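Grippy Fingers, Steady Cups: Workshop Tips from the Bench

A reader, Sosina Tesfamariam, wrote to ask how we get our two arms at Dusden to pick up a paper cup without squashing it, and whether any of it would help with the little arm she has in her garage. I think it would, so let me share what we learned, in my usual roundabout way!

Start with the pads. A ribbed face is kinder than a smooth one, as you don't have to squeeze so hard, and with paper you never want to squeeze hard. Open the fingers nice and wide before you go anywhere near the cup.
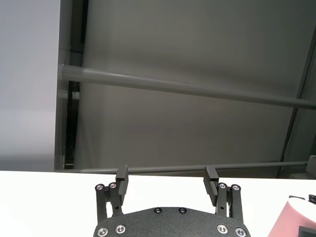
Fingers wide open over the white tabletop.

My second tip is to turn the cup upside down. It stands on its wide rim that way, and a small nudge is much less likely to knock it over. We used to stand ours the right way up, and oh, the chasing we did.

Now for the part I'm proudest of. Telma Retamal and I ran 900 tries in September, half with a lamp set low at one side and half with the lamp up high. The low lamp gave us 326 good grasps, and the high lamp beat it by only 5. I had been so sure shadows on the table were our trouble — I'd even priced new lamps. 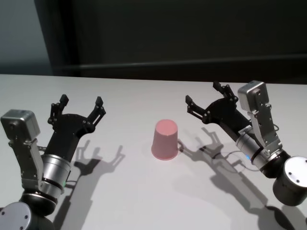

So before you spend money on lighting, try changing how you teach the arms. We had better luck when we started every try from a slightly different spot, and let only one arm move at a time until it had the knack. Write down the misses too, with a word or two on why. Ours go in a plain notebook by the bench, and I read back through it whenever we get stuck.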